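Lab notebook, 22/11/2023
Visit to the Plonwood demo room

Went over for the Skirance open day. Signed in at the front desk, badge 25, and got a seat close to the two-arm cell. The task on show was bouquet wrapping: artificial flowers, a sheet of orange paper and two arms to fold it. The cell has a marble-patterned table with pale walls on the sides and back. I mostly wanted to see how they deal with thin sheet material, which is where our own bagging job is stuck.

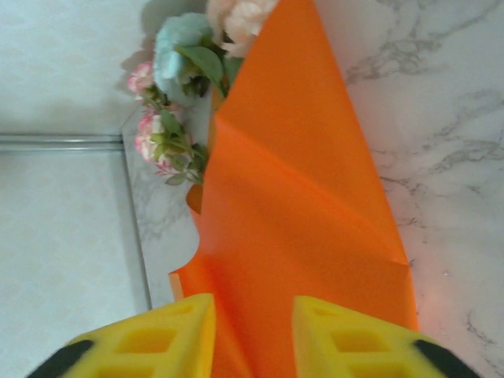 Photo: Skirance open day, wrist camera

The fingers are yellow with a grid of pockets in them, and black rubbery pads on the outer corners. I asked about stiffness and was told they print them in-house and swap them every 1610 cycles. Ours are solid and a lot heavier. Worth printing a set with pockets before we change anything else.

Paper is harder than I expected to plan for. It bows up between the fingers and keeps old creases, so the edge is rarely where a flat model would put it. They don't model the sheet at all. The policy runs on camera views only, trained on 1099 demonstrations.

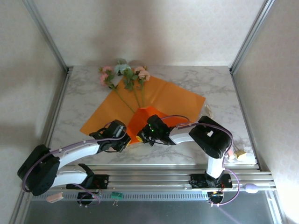 Levchenko disagreed with me on that and said a rough sheet model would still pay off for the first fold, even if you drop it afterward. Fair point. I'd want to see it tried on our film before spending a week on it.

Other notes:

- Arms are mounted on grooved aluminum profile at the front edge. Easy to copy.
- Cables are purple and run outside the links with plenty of slack. Check ours at the elbow.
- Asked for the Edent calibration sheet. They will send it.
- Demo slots were six minutes each, too short for questions.

The fold itself uses both grippers close together at the front of the sheet. Collision margin between them is set by hand, and they said they had it wider until April. 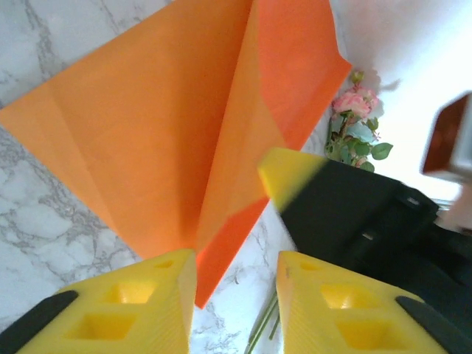

Wrist view, paper tip between the fingers, second gripper at right.

To do: print pocketed fingers, order kraft and coated paper for a test, book the small cell.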